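Our office went to the Plukwood open day in April to see the server hall before we renew. Howlader runs the backup side there, and we have 252 virtual machines to place.
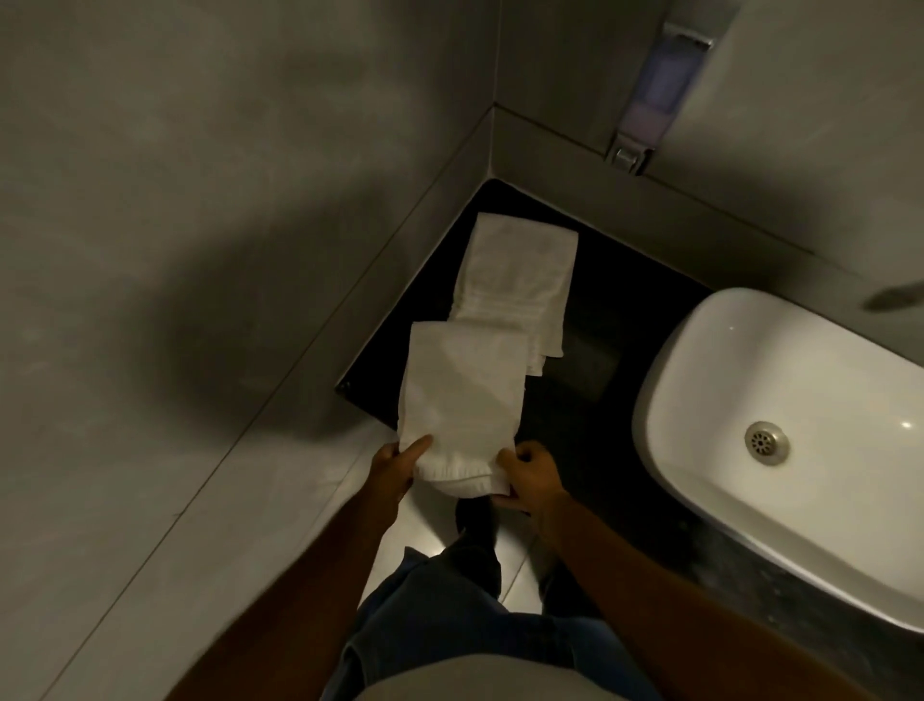 Žydrūnas Jaunzems asked whether restores are charged by the gigabyte. They are, above 500 GB a month.

The hall has 2 power feeds and a diesel generator. We were let in as far as the cage doors. 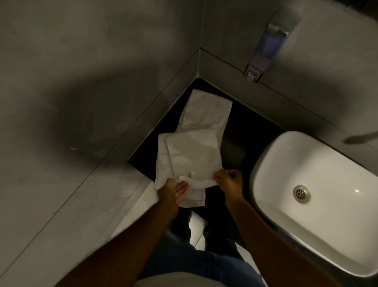

According to Shagufta Sethi, the second feed shares a duct with the first for the last stretch to the building. I have asked for a drawing.

Fovgate gave a short demo of its control panel. Moving a machine between racks took 29 seconds, and 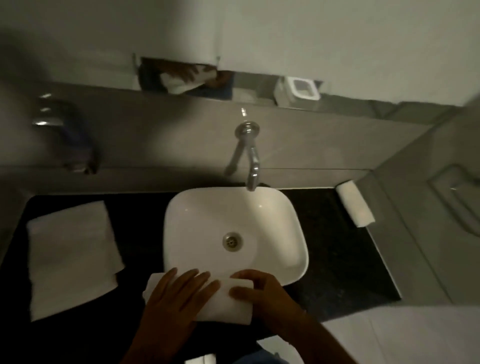

the session stayed open throughout. Prices are due by Saturday.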